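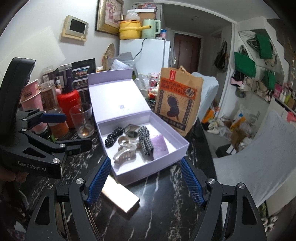

The gift box on the worktop, lid up, scrunchies and claw clips inside.

I've had the Zisora satin pillowcase since August and I keep getting asked if it's worth the money, so I'm writing it all down in one go. My hair is thick, past my shoulders and frizzes if you so much as look at it. I used to wake up with a knot at the back the size of a satsuma. Every single morning!

First thing — it's slippery. The first week I woke up with the pillow halfway down the bed, and I nearly sent it back. The envelope end helps a bit, but you need to tuck it in properly. Once I'd got used to it I did notice less of a tangle at the back, and my fringe doesn't stick up in quite the same mad way. Curls from the day before last a bit longer too (not two days, whatever the label says).

Washing is a faff. I do mine at 20 degrees in a mesh bag and hang it over the bath. I put it in with the towels once and it came out with a pulled thread near the seam, so don't do that.

I paid £14 for one. My friend Ka-ming Chiang swears by her Stostska, and I borrowed it for a weekend. It's thicker and stays put better, but it felt warm on my face and the zip dug into my ear. I prefer mine in summer, hers in winter.

Colours are a bit dull, mostly greys and a sort of mushroom. I'd give it 4 out of 5, and I've just ordered a second one in the mushroom.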